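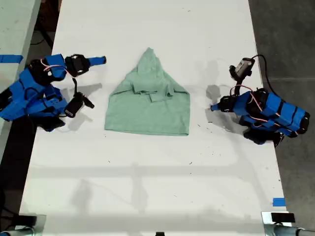

Seit ich den Ralamari-Hoodie besitze, lege ich wieder Wäsche zusammen. Vorher habe ich Kapuzenpullover gestopft, und zwar in ein Fach, dessen Tür sich nur mit der Schulter schließen ließ. Meine Schwägerin Shamim Sethi nannte das Fach »die Presse«. Sie hat mir den Pullover zum Geburtstag geschenkt, vermutlich aus Mitleid mit der Tür.

Es handelt sich um das Modell Gatier, Farbe Meergrün. Im Shop heißt der Ton »Lagune bei Ebbe«, was ich mir nur mit einem sehr langen Nachmittag in der Marketingabteilung erklären kann. Es ist ein helles, etwas müdes Grün ohne jeden Glanz, und es steht erstaunlich vielen Leuten, darunter leider auch meinem Neffen Tariq, der das Stück seit Juni als Leihgabe betrachtet.

Zum Tragen: weich, angenehm, nicht zu warm. Die Bündchen haben 20 Wäschen überstanden und sitzen noch. Auf der Innenseite haben sich unter den Armen kleine Knötchen gebildet, die man mit dem Fusselrasierer wegbekommt, sofern man einen besitzt und er geladen ist (meiner ist nie geladen). Die Kapuze ist groß. Bei Regen reicht sie bis an die Nasenspitze, man sieht dann aus wie ein Mönch auf dem Weg zur Straßenbahn. Wer Kapuzen nur als Nackenkissen im Zug benutzt, wird sie lieben.

Jetzt aber zum eigentlichen Thema, dem Zusammenlegen. Hoodies sind die unangenehmsten Bewohner jeder Schublade. Ein T-Shirt gibt irgendwann auf, ein Hemd hat wenigstens Manieren, aber ein Kapuzenpullover besteht aus einem Rumpf, zwei Ärmeln mit eigener Meinung und einem Beutel am oberen Ende, der in kein Rechteck der Welt passt. Ralamari legt dem Gatier ein Kärtchen mit einer Faltanleitung in 8 Schritten bei. Schritt 5 und Schritt 6 sehen für mich gleich aus. Ich habe die Karte Zbigniew Wysocka gezeigt, der lange im Textilhandel war, und er hat sie mir wortlos zurückgegeben.

Seine Methode geht so: Den Pullover flach auf einen großen Tisch legen, und zwar wirklich auf einen Tisch, das Bett gibt nach. Glatt streichen, vom Saum nach oben. Beide Ärmel quer über die Mitte nach innen legen, bis sie ein Band bilden. Die Kapuze flach auslaufen lassen, Spitze nach oben. In diesem Stadium hat das Ganze die Form eines Hauses, unten ein breiter, gerader Saum, oben ein Giebel. Ich finde es in diesem Zustand am schönsten und lasse es gern mal bis zum Abendessen so liegen. Danach die Kapuze herunterklappen, den Saum nach oben schlagen, fertig.

Der Gatier macht das besser mit als die anderen beiden Hoodies, die ich zum Vergleich herangezogen habe. Der Stoff ist griffig genug, dass die Ärmel dort bleiben, wo man sie hinlegt. Falten entstehen natürlich trotzdem, besonders unterhalb der Kapuze, wo der Stoff zu den Schultern hin zieht. Nach dem Anziehen sind sie in 10 Minuten weg. Der Wavska, den ich davor hatte, war glatter und rutschte beim Falten auseinander, sobald man hinsah. Der von Sial ist so dick, dass er gefaltet ungefähr die Ausmaße eines Sofakissens hat und auch als solches dient.

Was mich stört: Der Saum ist sehr breit geschnitten. Am Körper fällt das kaum auf, in der Schublade schon, weil man ihn eigentlich noch einmal einschlagen müsste und der Stapel dann schief wird. Areeba Rind aus dem zweiten Stock rollt ihren deshalb. Ich habe das probiert und besaß anschließend eine grüne Wurst mit Kapuze.

Die Waschanleitung verlangt 30 Grad und »liegend trocknen«. Wer so etwas schreibt, hat einen Wintergarten. Bei mir hing er über der Tür und hat es nicht übel genommen. Eine minimal längere linke Seite bilde ich mir ein, Tariq sieht sie nicht, der sieht allerdings auch volle Mülleimer nicht.

Vier von fünf Punkten. Einen Punkt Abzug für die Karte mit den beiden gleichen Schritten. Die Schranktür schließt übrigens wieder. Nachkaufen würde ich ihn, nur in Dunkelgrau, und dann eine Nummer kleiner.

Saqib Mughal, 27. Juni 2023

Zuletzt besprochen
Wavska Reise-Bügeleisen: klein, heiß, beleidigt
Sial Kleiderbügel im 15er-Pack
Drei Fusselrasierer und ein Klebeband
Schubladenteiler aus Filz, nach einem Jahr
Der Wäscheständer, der alleine steht (meistens)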